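Black tote with the orange handles, anyone still using theirs?

ondbyroad
30 Aug 2018
Looking at replacing my grocery bags. I do one big shop and a small one, and the supermarket ones keep splitting along the seam. A coworker has the black fabric tote with orange straps from Kinyua and likes it. Price here is 11 dollars. Main thing I want is a bag that stays up while I load it at the checkout. Does it hold up?

Awuor Lema
I have two. Mine have been through the washer on cold more times than I can remember and the black has faded a little at the corners. Straps are fine. I hang them to dry because the first time I used the dryer one came out with a twist in the handle that never left.

The shape is the good part. It's boxy, so milk and cans go flat on the bottom and the bread sits on top.

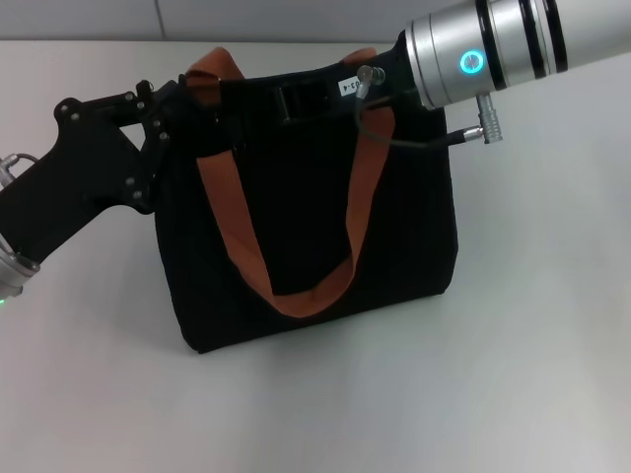

Where it falls down is the handles. They are long enough for the shoulder, but if you carry it by hand and you are short like me, a full bag is close to the ground on stairs. I tie a knot in each one.

pantry_shelf
Disagree about the shape. Mine stood up for the first month and then went soft. Now it folds over as soon as I let go and I end up holding it open with one hand and loading with the other. For 11 dollars I expected better. I went back to a plastic crate in the trunk.

Awuor Lema
Did you wash it hot? Mine only went soft after a hot wash, and ironing the sides helped some.

pantry_shelf
Warm. The tag on mine was gone by then so I guessed. I'm not ironing a grocery bag.

Bakari Mfaume
I weighed a full load once out of curiosity and it came to 40 pounds, mostly potatoes and juice. The stitching at one handle started to pull after that, so I'd stay well under. I ran a second line of thread across the strap ends and it has been good since March.

If you want something stiffer, the Juvis one has a board in the base. It's heavier and it doesn't fold, so I never had it with me when I needed it.

ondbyroad
Thanks. I'm around 5'2" so the handle thing matters. Does the knot get uncomfortable on the shoulder?

Awuor Lema
A bit, if it sits right on the bone. Slide it toward the back. Or sew the straps shorter, they're only webbing.

pantry_shelf
Or get a crate.

ondbyroad
No car, so no crate. I'll buy one, wash it cold and see how it does before I get a second.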